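**Lemons and the spring kitchen classes**

Mar 1, 2025

Booking is open for the preserving classes at Jasgate Hall. Each class has 12 places and costs £2 for members, which covers jars and sugar. Please bring your own apron and a sharp knife.

Impi Hakala will take the first class, on lemon marmalade. She asks everyone to buy unwaxed fruit if they can find it. If not, scrub waxed lemons in warm water with a stiff brush and dry them well before you start. Thick-skinned ones give more peel and set better.
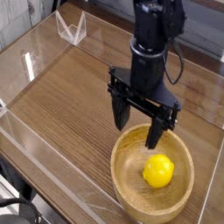
The second class is lemon curd, with Kamil Kolář. Curd keeps for a couple of weeks in the fridge, so make small batches. His recipe uses 100 g of butter and will be handed out on the night.

Members have also asked about salted lemons. Minttu Juntunen has agreed to cover these in September, along with chutney.

We still need clean jars with lids that fit. Leave them in the crate by the side door, labels off please. Last year we got through 241 and ran short before the final class.

To book, put your name on the sheet in the hall porch or ring Saimi Ikonen in the evening. If you have to drop out, let her know so the place can go to someone else.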